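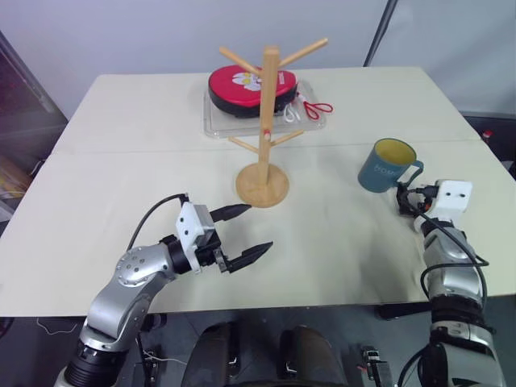 The Trostton bench cell is sold as a two-arm tabletop system for handling trials on small household and catering goods. It is meant for buyers who need to find out whether a task can be done by a pair of light arms before they commit money to a production line. Each arm carries its own camera in a white housing on top of the gripper, and the gripper is the parallel two-finger type. Hanging a mug by its handle on a wooden mug tree is a fair test for a cell of this size: the gripper has to close on a curved handle, keep the mug at a usable angle and bring it to an angled peg. If your own parts have handles, loops or hooks, ask for this task at the demonstration.

What is included

Two arms with grippers and gripper cameras
Shared base unit with power supply and emergency stop
Control computer, without monitor
Cable set and strain relief clips
One set of spare fingers per gripper
Printed installation manual

The table is not included. Many customers use one they already own. If the top is made up of two panels, fix them together from underneath and check that the seam is level, as a step between the panels will upset any task that starts with an object resting across it.

Order options

Trostton T2, standard: two arms, fixed base. Footprint 969 mm wide by 522 mm deep, measured with both arms folded.
Trostton T2-M: as above, on a wheeled base with locking castors. Same footprint.
Brokano finger kit: longer fingers for deep or narrow items. Fitted by the user with a hex key.
Pudex camera cover set: clear covers for dusty or greasy rooms. Replace when scratched.

The base unit weighs 245 kg with ballast. Check the floor loading before ordering for an upper storey, and check the lift. Delivery is to a ground-floor goods entrance unless a tail-lift and stair crew have been booked.

Planning the budget

The purchase price covers the cell as listed. It does not cover the items below, and a first-year budget should have a line for each.

Table or bench, and fixing it to the floor where needed. Guarding, if your risk assessment calls for it. Wear parts, mainly fingers and camera cables. Staff time for setting up tasks, which is usually the largest figure in the first year and the one most often left out. Test objects also cost more than expected. Ceramic items will be dropped during setting up, so buy several of the same pattern and keep a record of the supplier. A change of handle shape part way through a trial makes the earlier results hard to compare.

Camera cables run outside the arm. Leave enough slack for the wrist to turn through its full range and no more. A long loop can catch on tall items standing on the table, and a tight one will pull at the connector. Allow for a replacement set each year in daily use.

Support is supplied through Nowicki, who also hold the spare parts stock. The basic contract includes remote help on working days and one inspection visit in the first year. The extended contract runs for 3 years and adds exchange arms on loan while yours are under repair.

Lead time

Standard cells leave the works around 3 weeks after the order is confirmed. The wheeled version takes longer and the date is given on the quotation. Orders that have to fall within a budget year ending in May should be placed before the end of the previous quarter.

Please send the room dimensions, the supply voltage, a photograph of the goods entrance and a short description of the task with your enquiry. Quotations are issued in writing and list carriage separately.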